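My tube of Pluketti sunscreen says to apply it liberally, fifteen minutes before going outside, and again every two hours, and after swimming, and after sweating, and after toweling off. I read this at noon in July, already outside, already sweating. By the tube's reckoning I owed it 40 minutes of my day and most of its contents.

I don't doubt the advice. I doubt the type, which is gray on beige and sized for ants. Roxana Usuga, who has sold me skin care for years, keeps a magnifying glass by the register and lends it out without comment.

Would it hurt to print the one line that matters in large letters? Put more on than you think. The rest could go on the box – along with the paragraph about coral.

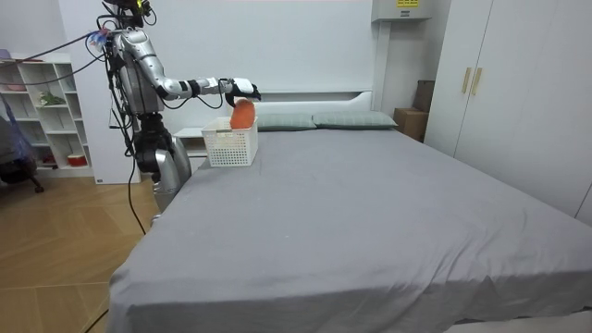 The box, of course, I threw away in the parking lot.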